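Mirum Newsletter
Equipment and Facilities
2023-01-22

Planning for the second handling station: where the budget stands

Members of the program council have asked for a written account of the proposed purchase of a second two-arm station for tableware handling. The note that follows sets out the costs considered so far, the points still open, and the dates by which departments are asked to respond.
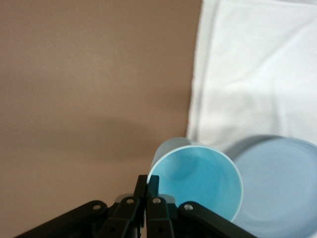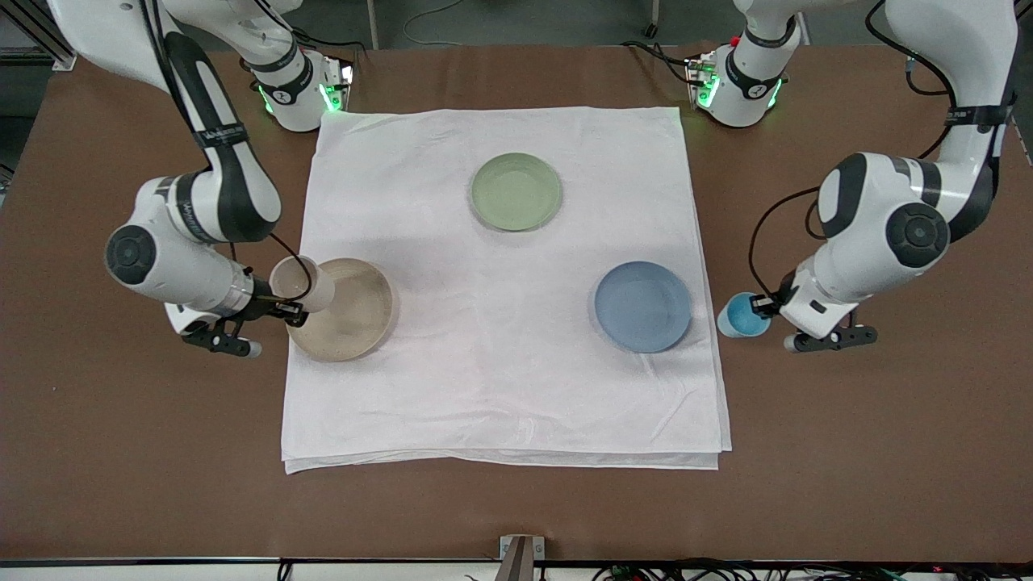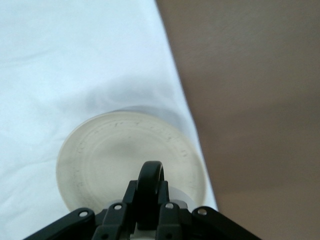
The present station was planned as a single purchase, and its budget was drawn up in the same way. The arms, the grippers and the table appeared on one line, and everything else was charged to general supplies. Experience has shown that this arrangement understates the true cost of keeping a station in use. For the second station, the equipment office will divide the request into fixed equipment, wearing parts and work materials, each with its own account code. The division is easy to follow in the table-setting work, where the two arms, mounted at the back of the table, belong to the first group, and the white cloth, the plates, the bowl and the cups belong to the third. Gripper fingers and finger pads fall in the second group. They are replaced on a schedule and should not compete for funds with the arms themselves.

Fixed equipment

Two suppliers have been invited to quote. Lullisell has offered a complete station, delivered and installed, with a service agreement that may be renewed each year. Verschueren has offered the arms and grippers only, leaving the table, the mounting brackets and the cable routing to be arranged by Mirum. Griet Verschueren and Hanneke Verschueren presented the second offer to the equipment office and have agreed to hold their price until the council has met.

The two offers cannot be compared on price alone. The Lullisell quotation includes installation and one visit for calibration. The Verschueren quotation includes neither, but it allows the existing spare grippers to be used on both stations. Narendra Garg has been asked to prepare a comparison covering 5 years of use, with staff time for installation entered as a cost. Departments that have kept records of time spent on the first station are requested to send him those records, even if they are incomplete.

Wearing parts

An annual allowance of $3000 is proposed for wearing parts across both stations. The sum covers gripper fingers, finger pads, fasteners and replacement cables. It does not cover repairs to the arms, which would fall under the service agreement or, if none is signed, under the reserve for major equipment.

Jasper Goossens has recommended that one complete gripper be held in stock at all times. Under the current rules a spare may be ordered only after a part has been reported as failed, and the station may then stand idle until the delivery is made. The council will be asked to approve an exception to this rule for both stations. The spare gripper would be recorded as inventory, and its location would be entered in the equipment register.

Work materials

Dishes, cloths and similar items have until now been bought locally and claimed back by individual staff members. The finance office has asked that this practice end. Stondby has quoted $459 for a starting set of plates, bowls and cups in matched colors, with cloths included, and $103 for each later restocking.

Some questions have been raised about whether ordinary household items would serve as well at a lower price. Nathalie Kuipers has replied on behalf of the users of the station. Her view is that the low price of any one cup matters less than the ability to obtain the same cup again. When an item is replaced by one with a different rim or a different wall thickness, earlier results can no longer be set beside later ones without further checks. The equipment office accepts this argument and will ask Stondby to confirm in writing how long the present shapes will remain available.

Space and power

The second station requires clear floor around the table on all sides, as well as a separate electrical circuit. The facilities office has confirmed that a circuit can be added in the main work area without structural changes. Cable covers are to be ordered with the station and charged to fixed equipment. The cost of floor marking will be met by facilities and does not form part of this request.

Schedule

Quotations will be reviewed once the five-year comparison has been received. If the council approves the purchase at its spring meeting, an order can be placed at once and delivery would be expected by August. Installation and acceptance checks will follow, and the first station will remain in service throughout. No bookings for the second station will be taken until the acceptance report has been signed.

Written comments on the proposed account codes, the allowance for wearing parts and the arrangement with Stondby should be addressed to the equipment office. Requests for additional items must name the account group to which they belong and must carry the signature of the head of department.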